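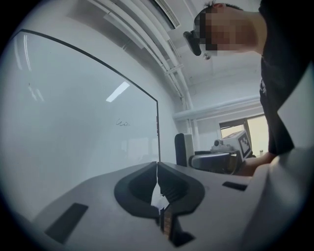
4.2 Signatures and the question of the second workshop

Most accounts of the Plevitz smiths repeat the claim that the family split into two lines after the founder's death, with a younger son setting up in Cistdale under the same name. We find the evidence for this thin. The claim rests on 3 signed blades and one letter, and the letter survives only in a copy made long after the people it mentions were dead.

Tilahun argued that the Cistdale blades can be told apart by the slant of the chisel strokes in the signature. Her sample was 278 tangs, which sounds like plenty until one asks how many of them carry a readable signature. By her own table, 7 do. Kwiatkowski later accepted the same grouping but used the temper line as his guide, and he sorted two of those 7 the other way. Neither author comments on the mismatch.

We use cookies to improve your reading experience. By continuing to browse you accept our cookie policy. Accept | Manage settings

Figure 4 shows a gripper with black jaws in a white and light gray housing.

Polishing is a further problem. Several swords in the Begović collection have been polished so often that the edge pattern is faint, and a faint pattern can be read as either hand. A shared name may mean a son, a pupil, or a seller who knew what buyers wanted. Until the tangs are examined again by someone who has not seen the earlier groupings, we list all of these blades simply as Plevitz work, with no generation given.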